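Can a machine clear the table yet?
Posted 2019-04-30 in Kitchen Tips

Readers keep asking whether to wait for a robot before buying another washing-up brush. Buy the brush. Arms can pick and place quite well on a clear surface, but a family table after tea is another matter.

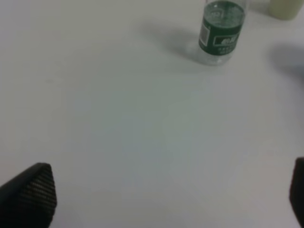

Clearing goes quicker in a fixed order, for people and for machines. Take plastic bottles first. They are light and top-heavy, and see-through plastic is hard for a camera to judge, though a wide green label round the middle gives it something to aim at. Cups come next, then anything with food stuck on.
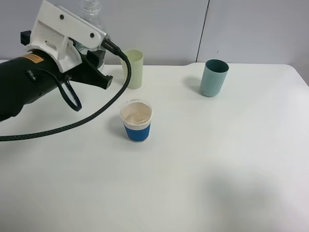
Three cups and a bottle, waiting to be cleared.

Look inside before you tip or stack. A milky film wants cold water first, then hot with a drop of washing-up liquid. Leave dried flecks near the rim to soak for 6 minutes. A machine has to spot all that and decide, and this is where most still struggle.

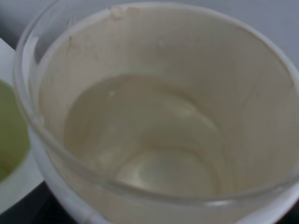
Annick Rey wrote in from Vanley to say that she would settle for one that scraped plates, and that she would not pay 3,000 pounds for it.

I wouldn't either. For now, keep 2 cloths by the sink, one for wet spills and one for drying. Work from the back of the table to the front.
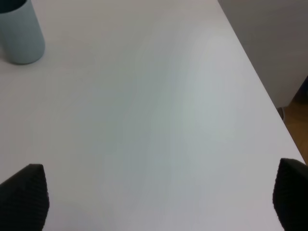
Wipe the edges last, as crumbs collect there, and dry the top before putting anything back on it.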